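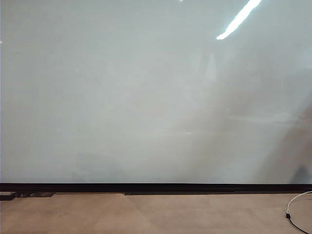

## Hi, we're Girdale

I started Girdale in March with one itch I couldn't stop scratching: robots are awful with shiny things. Hand one a matte cardboard box and it's happy. Put it in front of a glossy wall with a ceiling light bouncing off it, and it starts seeing lamps and furniture that aren't there!

So that's our whole job (well, that and the coffee). We work on a method called Sima, which teaches a robot to tell a real object from its reflection. It looks at the same surface from 4 spots and checks what slides around as the view changes. Reflections slide one way, smudges and stickers another, and Sima learns the difference.

Our latest result made me do a little dance. Over 50 test surfaces, Sima got the call right on 86 percent of them. Glass still beats us, and so does anything curved. I'm working on it, I promise.

We have 2 rooms: the test room in Nenwood, where we argue about lighting, and a smaller office in Gotby for writing things up. Blank panels and plain carpet are more fun than you'd think once you get going.

If you've got a surface that drives your robot nuts, write to us! We love the weird ones, and we'll tell you what went wrong too.

*Page last updated 8 Oct 2022*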